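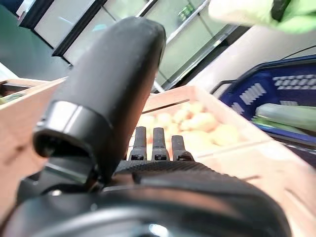

Potthorpe produce set, first collection block. Notes in a thread, mostly for the people who asked how we got from raw episodes to something a policy can train on.

1/ Task as written on the sheet: move produce from the crate to the shopping basket. One item per episode. The operator drives the arm by hand, the wrist camera and the joint states are logged, and the episode closes when the gripper is clear of the basket rim.

2/ We logged 231 episodes in the block. 228 went into the training split. The other three had dropped packets on the joint stream, long enough that interpolating across the gap would have meant inventing the motion.

3/ Failed grasps stay in. They get a flag and a frame index for the moment of the miss. If the operator recovers and finishes, the recovery is the most useful part of the episode and we weight it up a little in sampling.

4/ Potatoes are harder than they look on a task sheet. Small, round, smooth, all nearly the same colour, piled on each other. The policy has to commit to one, and in the wrist view the boundary between one potato and its neighbour is often only a faint shadow.

5/ The wrist camera doesn't help with this as much as people assume. At working distance the gripper takes up the lower half of the image and the pile behind it goes soft. Focus is fixed. We tried moving the focal point out and lost the fingertips, and the fingertips are what you need at contact.

6/ We considered masking the gripper out of the input. Ran it both ways on a small subset. The masked version was worse at closing - my reading is that the policy uses finger position in the image as a second proprioceptive signal. Not proven. Left unmasked.

7/ Lighting. The display case is glass-fronted and throws reflections, and the front board of the potato crate washes out when the arm comes in from certain angles. Exposure was locked for the first part of the block. We unlocked it, got visible pumping between frames, and locked it again at a lower value.

8/ Pale wood, pale potatoes. Colour augmentation has to be gentle here. Our default jitter was pushing both toward the same beige and the grasp proposals started landing on the crate wall. Cut the hue range, kept the brightness range.

9/ The basket is dark blue plastic with slotted walls and a thin handle over the rim. The handle is the main hazard on the place side. Operators learn to go around it without thinking, so the early episodes have very consistent approach paths and the policy copied the path without learning the handle.

10/ Fix for that: rotate the basket between episodes and put the handle angle on the sheet before recording. Tedious, but the place collisions in evaluation dropped. If you are starting a set like this, vary the target container from day one. We varied only the pick side and had to go back.

11/ Long items are a separate problem. A cucumber or zucchini lying along the side of the basket changes where the next item can go. We now begin a share of episodes with something already in there. An empty basket at the start of every episode teaches a drop point and nothing else.

12/ Hands in view. People reset the layout between takes and sometimes a glove gets into the corner of an episode. Our rule: if the hand touches nothing the arm will touch, keep it. If it moves an object, trim the episode to after the hand leaves.

13/ Labelling is done in Pistis, our in-house annotation tool. Each episode gets a text instruction, a success flag and contact frames. 2 passes by different labellers, and disagreements on the contact frame greater than 5 frames go to a third.

14/ Most of those disagreements are on potatoes. Finger occludes object, object is blurred, pile shifts slightly before the item lifts. We tried defining contact from gripper current instead. Cleaner on firm items, late on anything that rolls.

15/ Storage and format: one directory per episode, video at native rate, states in a separate file with their own clock. Do not resample at capture. The Workberg loader handles alignment at read time and you can change your mind later.

16/ Next block is leafy produce, same crates and same basket, with the revised sheet. The operator guide is being rewritten first, mainly the section on handle angle.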